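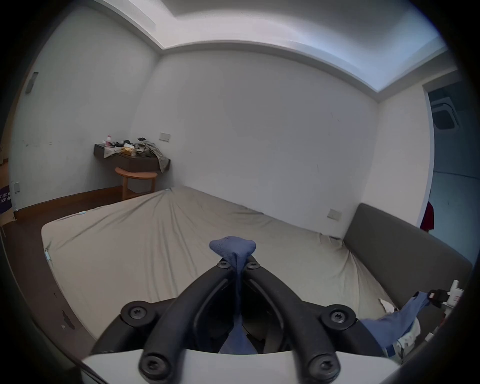 Tumwood Pressing opened its doors to the public on Sunday, 11/5/17, and I drove out to Trusoncombe expecting to be sold something. I was, a little. The tour cost 5 dollars and ended in the shop.

For anyone who hasn't followed this, Tumwood is the record plant that took over the old dairy building by the river two years ago. Small labels in the area have been talking it up ever since. Short runs, fair prices, a real person on the phone. I've had two records pressed in my life, both elsewhere and both late, so I wanted to see how much of the talk would hold up.

Edin Petkov runs the floor and gave our tour. He is good at it and plainly tired of some of the questions. A man near me asked why vinyl sounds warmer and Petkov said, "Sometimes it's just duller," and moved us along. I liked him for that.

They have one press working and one in pieces behind a plastic sheet. The working one is called Stan. It has a name plate and everything. The second was supposed to be running last December, according to the newsletter I still have in my inbox. Petkov's version is that a part came in wrong and then the replacement came in wrong too. Could be. But the wait times on their website are worked out as if both machines were going, and when I asked about that I got a shrug.

The pressing itself is always fun to watch, I'll admit it. The puck of hot vinyl goes in with the labels, the thing closes, and a record comes out with a ragged skirt of extra plastic that gets trimmed off. The job that day was a reissue of the first Zudosbridge album, catalog number 1189, black vinyl, 200 copies. If you never heard Zudosbridge, they were a rocksteady group with a very good organ player and a drummer who rushed. The album has been out of print long enough that people pay silly money for it.

We were told the reissue was cut from the original tapes. I asked which tapes, meaning the master reels or a later safety copy, and the answer went around the room for a while. In the end Felicidad Agbayani, who cut the lacquers and had come down for the day, said it was a second-generation copy, that the masters had been stored badly, and that she thought the copy sounded fine. Good answer. So why does the sticker on the shrink wrap say "original master tapes"? She said she hadn't written the sticker.

The listening room was the weak part. They played us side one on speakers the size of refrigerators, far too loud, in a room with bare walls. Anything would sound big in there. I bought a copy anyway and played it at home that night. It's quiet, it's flat, and the hole is in the middle, which I can't say for my own last record. Side 2 has a patch of crackle in the third song that may be on the tape.

Would I press with them? Maybe, once the second machine is running and somebody gives me a date in writing. The quote I took home was fair, though it left out test pressings and shipping – I had to ask for both, and together they made it a good deal less fair.

Parking is in the field across the road. Wear boots.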